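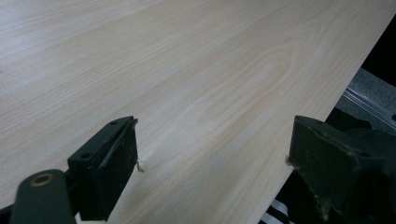 TRALTHOLM – Brinditz will bring automated handling to its packing workshop in August, after years of asking people to lift the same things until their wrists complained. The 24 people on the packing crew are teaching the system themselves, using hand-held grippers. Pale wood-grain panels are on the lesson plan, and so is the matter of how hard two black fingers should squeeze one.

"I have packed for a living since I left school, and now I am a teacher," said Ravindra Mishra, crew lead. "The student is slow, but it doesn't take smoke breaks."

The system, supplied by Laaksonen, will take over the repeat lifts. Sorting, checking and arguing about tape stay with the crew. No jobs will be cut, and each person gets 60 paid hours of training.

Bottles and glassware are also part of the work, being easy to pick up and even easier to regret.
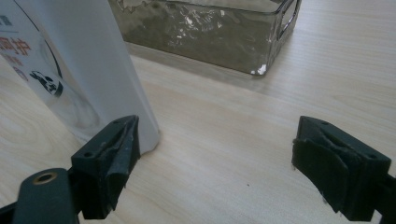
What changes on the floor

Shifts will be shorter on lifting and longer on setup. The crew can stop the machine at any time – a right they never had with management, notes plant manager Ilari Eskola.

The Elusberg site will follow if Traltholm likes the results.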